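Reviews > Web Tools > Site Builders

Drulline site builder, reviewed
December - by Margaux Roussel

Drulline is a hosted site builder aimed at small firms that want a brochure site and have no developer on hand. I used the middle plan to rebuild a site of 657 pages, most of them product sheets carried over from an older Shemweta install.

The importer takes a CSV file in batches of 200 rows. Column matching is manual and is not remembered between batches, so the same fields were mapped four times. Page titles and body text came across intact. Redirects did not, and had to be entered in a separate panel.
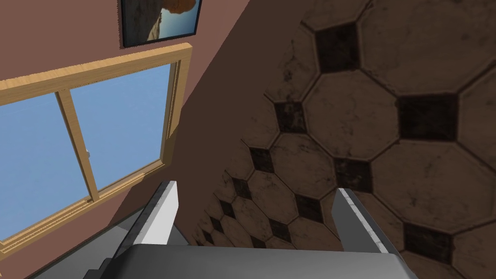 Window with a wooden frame, rendered.

The editor works in fixed rows. Blocks can be moved up or down but not nested, which rules out some common layouts. Templates are plain and the markup they produce is tidy - headings are in order and form fields have proper labels. Custom CSS is allowed on all plans, scripts only on the top one.
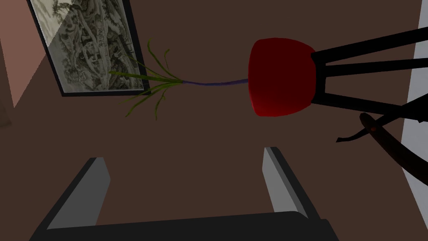

Publishing the full site took around 4 minutes. Single page edits went live within seconds. There is no staging area, so drafts can only be checked one page at a time.

Support is by email. Xuân Ninh answered my redirect query the same afternoon and confirmed that bulk upload is limited to 100 entries per file. The help pages do not mention this.

Exports are static HTML only. Anyone likely to move host later should test that first.

Rating: 3 out of 5. Suitable for small sites with simple page layouts.

Contact | © Narkberg Reviews | Back to top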